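Does Your Printer Really Know When It Is Out of Ink?

Ask a Skeptic, by Ottilie Gasser 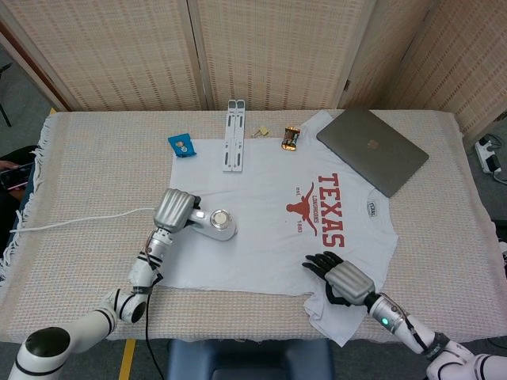
A Texas Longhorns T-shirt with a red steer on it. Printing on cloth takes different ink from printing on paper.

You are printing your report on volcanoes. It is due tomorrow. Halfway down page two, a little box pops up on the computer screen and says INK LOW. Most people believe the box. They sigh, and a grown-up goes to the store.

I don't believe the box. At least, I don't believe it right away. I want to know how it knows.

What is in a cartridge?

An ink cartridge is a small plastic tank. Many of them have a sponge inside that soaks up the ink so it doesn't slosh out. At the bottom there are tiny holes, much thinner than a hair, or else the holes are in the printer and the tank just feeds them. The printer shoots drops of ink out of those holes very fast. Thousands of drops land on the paper and your eye mixes them into letters and pictures.

Color printers usually have cyan (a greenish blue), magenta (a purplish pink), yellow, and black. Put cyan and yellow together and you get green. You can try this with markers, although markers make it muddy.

So how does it know?

You might think there is a little float in the tank, like the one in a toilet. Or a window with an eye looking through it. Some printers do have a kind of eye. It shines a light at the tank and checks how the light comes back, which changes when the ink runs down.

But plenty of printers never look at the ink at all. They guess! The printer knows how much ink was in the tank when it was new, and it keeps track of the drops it fires. Every time it prints, it subtracts. When the number gets small, up comes the box.

Think about a jar of cookies with a lid you can't see through. You were told there were 80 cookies in it, and you write down each one you take. If you write carefully, your notes will be pretty good. But what if the jar had a few extra to begin with? What if some of the cookies you took were smaller than usual? Your notes would say the jar was empty and there might still be cookies in it.

A guess like that is called an estimate. Estimates are useful. I only get grumpy when a machine shows me an estimate and makes it look like a fact.

Why would it guess too early?

There are two reasons people give, and I think you should hear both.

The first comes from the people who make printers. In some kinds, the ink keeps the tiny nozzles cool. If the tank runs completely dry, the nozzles can get too hot and break. Air can get into the tubes, too. So the printer warns you while there is still some ink left. That is a fair reason, and it is true for some printers.

The second comes from people who buy ink. They point out that the company that makes the printer often sells the cartridges too. If you throw a tank away with ink in it, you buy the next one sooner. Does that mean anyone is cheating? No. It means somebody earns money when you believe the box, and that is worth remembering whenever you are told to buy something.

I asked Leopold Brunner, who fixes printers in Famberg, which reason is right. "Depends on the printer," he said. I pushed him a bit. He said it depended on the printer.

A test you can do

Ikechukwu Ezeani's class in Brallberg tried this in September. You need a printer, a notebook, and a grown-up who says yes.

Wait until the INK LOW box shows up. Write down the date. Then keep printing the things you were going to print anyway, and make a mark in the notebook for every page. Look at each page. Are the letters still dark? Are there white stripes? When the pages start to look bad, stop and count your marks.

The class got 100 more good pages after the warning. That sounds like a lot, and one boy, Higinio Sandoval, asked the best question of the day. What was on the pages? Most of them were spelling lists with only a few words each. A page with a big photo on it uses far more ink than a spelling list. Somebody else's 100 pages might be 5 pages.

So be skeptical of my story too. It was one printer, one cartridge, and mostly spelling lists. You would need to try it many times before you could say anything about all printers.

If you see white stripes or the printer starts making a noise it never made before, stop and tell the grown-up. And don't open the cartridge to look for yourself. The ink stains skin for days, and it stains carpets for a good deal longer.

Words to know

Cartridge: a container of ink that fits inside a printer.
Estimate: a careful guess using numbers.
Nozzle: a small hole that liquid squirts out of.
Skeptic: a person who asks "how do you know?" before agreeing.

More from Ask a Skeptic
Is "Unlimited" Storage Ever Unlimited?
Why the Progress Bar Gets Stuck at the End
Does Closing Apps Save Your Battery?
3 Things a Password Meter Can't Tell You
Who Decides What Comes Up First in a Search?

Contact Bitdale for Kids | © Bitdale | Back to top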